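Search tickets Go

Ticket 2125: Meeting room display drops signal
Site: Floddale, room 3
Panel: Tejada wall display

Screen goes black for 2 seconds during video calls. Audio stays on.

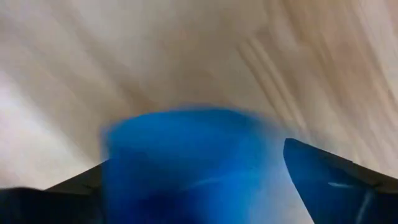

Photo: Drarutura

Swapped the HDMI cable. Same fault on both inputs. 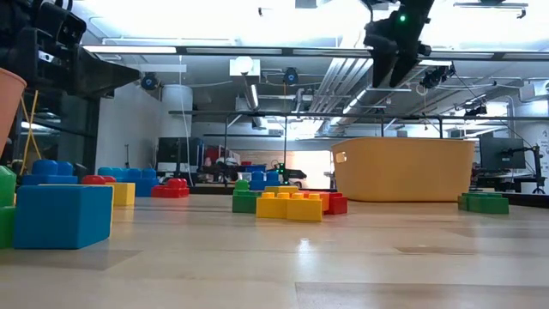

Rolled the panel firmware back and set the sleep timer to 2000 seconds. Still drops when a second laptop joins. 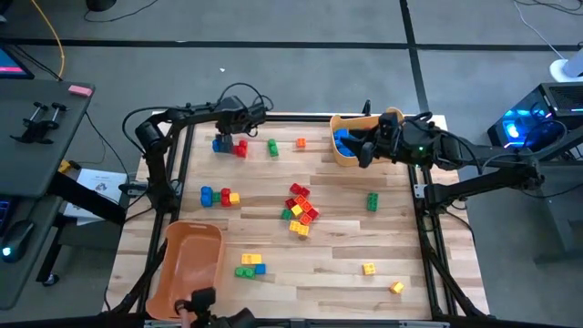 Yaryna Hladun: Turn off auto input switching and retest with one laptop.

Done in August. Ticket left open.

Contact Plulero Support | Back to top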